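Looking After Tablecloths and Cloth Napkins

Most table linen wears out in the wash and in the drawer, long before it wears out at the table. The notes below cover cotton and linen-cotton blends. Silk and anything with metallic thread should go to a cleaner.

Before the first use

Wash new cloths once on their own. Checks and stripes in pale colors are usually safe, but a darker binding or trim can bleed into the lighter part. Test it by pressing a damp white rag against the trim for a minute. If color comes off, wash cold and dry flat for the first few washes.

Measure the table before you buy. Add 7 inches of drop on each side for everyday use. A cloth that hangs lower gets caught on knees and chair arms.

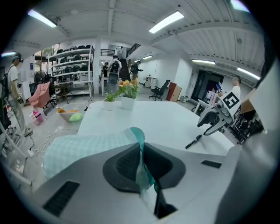

Stains

Treat stains the same day if you can.

Red wine: blot, then pour on plain soda water and blot again. Salt does very little once the wine has soaked in.

Candle wax: put the cloth in the freezer for an hour, crack the wax off, then iron the spot between two sheets of brown paper.

Grease: rub in dish soap, leave for 26 minutes or so long as it takes to do the dishes, and wash warm.

Turmeric: wash, then dry in full sun. Vimala Lobo of Clullham sent us this one and it works on cotton. It may take two or three sunny days.

Do not put a stained cloth in the dryer. The heat sets what is left.

Ironing and folding

Iron while slightly damp, wrong side first. For long cloths, set the board next to a table so the finished end has somewhere to rest.

Change the fold lines every few months. A cloth folded the same way for years will split along the crease. Bronwyn Cartwright rolls hers on cardboard tubes from the fabric store and has no creases at all.

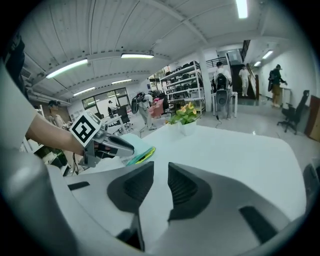 Plants on the table leave more marks than food does. Water seeps out under the pot and dries into a brown ring that is hard to shift. Take the pot to the sink, water it there, and let it drain before it goes back. A square white pot with yellow flowers in it looks good on a white table, but put a saucer or a cork mat under it once the cloth is on. Pick up dropped petals before they get crushed, and shake pollen off outdoors.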